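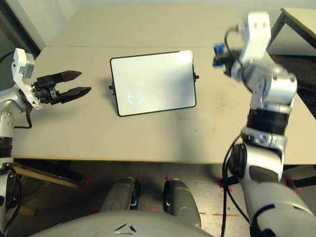 Do I Need a Tablet Menu in My Small Restaurant? Questions We Keep Getting

14 comments 27 shares

We run a two-room lunch place in Emisville and we have been pitched table tablets more times than I can remember. We tried two systems, kept part of one, and wrote this page so we could stop typing the same emails to other owners. Nobody paid us for it. Read it as one shop's opinion.

Will tablets cut my labor costs?

The sales rep will say yes. Ask which hours, on which shifts, and watch the answer get softer. Somebody still has to carry plates, wipe tables and deal with the guest who can't find the soup. We ran Mastik for eight weeks and did not drop a single shift. Maybe a bigger place would. I would want to see the schedule before and after, and no rep has ever shown me one.

But don't people spend more when they order on a screen?

That claim is in every brochure. Ours went up a little in the first two weeks and then went back to where it was. The bump came mostly from kids pressing the dessert button. If a company quotes you a percentage, ask how many restaurants were in the test, how long it ran, and whether prices changed during that time. I asked Stundik all three and got a link to the same brochure.

What did it cost you?

Our first-year quote from Mastik was $2,601, which covered the lease, the software and something called onboarding. Onboarding was one phone call on a Tuesday, right in the middle of lunch. Stundik came in at $1,085 and looked like a bargain until we read the part about card processing. Do the math with your own card sales. Ours made the cheap one the expensive one.

Is the free trial really free?

Free to start. Look for the date you have to cancel by and how you have to do it. One contract we read wanted a letter. In the mail. Another counted the trial from the day the box shipped, so you lose part of it before you plug anything in.

Can I use tablets I already own?

Sometimes. Ask for a yes in writing along with the oldest model they support. "Most devices" is not an answer. We had a drawer of old ones and were told they would be fine, and then they weren't fine after the first update.

What about the wifi?

Test it with the room full. Every demo I have sat through took place at three in the afternoon with no guests and one device. Put several on the network at noon, run the kitchen printer, turn on the microwave, and send an order from the worst table in the house. Ours is by the restrooms.

Do guests like them?

Some do. People in a hurry like paying without flagging anyone down, and I'll give the tablets that one without an argument. A fair number of our regulars turned them face down and waited for a person. The satisfaction score on the dashboard was very high, but it only asked the people who had used the tablet all the way to the end, so make of it what you will.

Are they hard to keep clean?

No harder than a laminated menu, only you can't dunk them. Follow what the maker says about cleaners. We had one rep suggest a spray that the maker's own booklet told us not to use.

What happens to the data?

I'm still not sure, and I have read the policy twice. "Partners" shows up a lot. If you take names or emails through the tablet, find out who can see them and whether you get the list back when you leave. If the rep has to "circle back" on this, don't sign until they do.

What about Arruda?

We get asked this every month. We haven't used it. They offered us a discount if we would write a nice paragraph here, and this is the paragraph.

So what did you keep?

One tablet at the counter for takeout orders, on a month-to-month plan. It works well enough. Over half of our takeout still comes in by phone, and the paper menus went back on the tables in February.

Would you tell me not to do it?

I'd tell you to talk to an owner who has had the system for more than a year, and to find that owner yourself. The references on the rep's list are going to be happy. Drive over, order lunch, and see whether the thing on the table is charged.

Can I see your contracts?

No, sorry, we agreed not to share them. Ask for a blank copy before the demo. If they won't send one, you've saved yourself an afternoon.

14 comments 27 shares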